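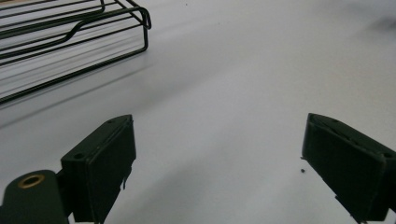

Figure 3. Black wire rack made of thin painted metal rods, on a white tabletop.

4.2 Storage and drying in shared kitchens

The second part of the survey dealt with where residents put washed items and how long the items stayed there. Kitchens in the 13 Dreltthorpe buildings were fitted at different times and by different contractors, and the amount of open counter varies a good deal between them. The older buildings have a single run of counter beside the sink. The newer ones, furnished under the Rieger contract, have a separate table that serves both for food preparation and for drying.

Questionnaires were returned by 900 residents. Respondents were asked to name the place where they most often left washed dishes, and to say whether they dried the dishes by hand, left them in the open air, or did both depending on the time of day. Open-air drying was the most common answer in every building. Drying by hand was mentioned mainly by residents who kept their own plates and cups in their rooms and who did not want to leave them in a common space.

Wire racks (Figure 3) were compared with molded trays and with folded cloths laid on the counter. The three arrangements differ in how much air reaches the underside of the dish and in what happens to the water that runs off. With a cloth, the water stays in contact with the rim of the cup or bowl. A tray keeps the counter dry but has to be emptied, and several respondents wrote in the comment field that the task was left to whoever needed the space next. A rack lets water pass through to whatever is under it – in most kitchens a sheet of towel, in a few the bare counter.

Residents in four of the buildings also kept a kitchen diary during November. Each entry gave the time of washing, the items washed, the drying method, and the time at which the items were put away. After incomplete entries were removed, some 3000 remained for analysis. Entries with no put-away time were kept in the set and coded as "left overnight" when the next entry by the same resident was made the following day. This rule probably overstates the number of items left overnight, as a resident may have put dishes away without writing it down.

The diaries and the questionnaires do not fully agree. Residents who said that they usually put dishes away within the hour often recorded much longer times in the diary, and the gap was widest for evening meals. We treat the diary times as the better measure and use the questionnaire only for differences between buildings. The same approach was taken in the earlier Prinadix housing study, although that study covered family apartments, where one person often did most of the washing.

Surface cleaning was recorded separately. Cleaning staff visited each kitchen on weekday mornings and were asked to note whether the counter could be wiped in full or only in part. In the older buildings, partial wiping was the rule. Staff are not permitted to move residents' belongings, and a rack or tray left in place meant that the counter under it was skipped. The housing office has since asked that drying equipment be cleared by 10 each morning. The effect of this request falls outside the period reported in this paper.

Similarity between buildings was assessed with Cosine, the text comparison tool used for the comment field in Section 3. Comments from the Rieger kitchens formed a fairly close group and dealt mostly with the shared table. Comments from the older kitchens were more mixed. Many concerned the sink itself, which was not part of the questionnaire, and these are taken up in Section 4.3 together with the maintenance requests.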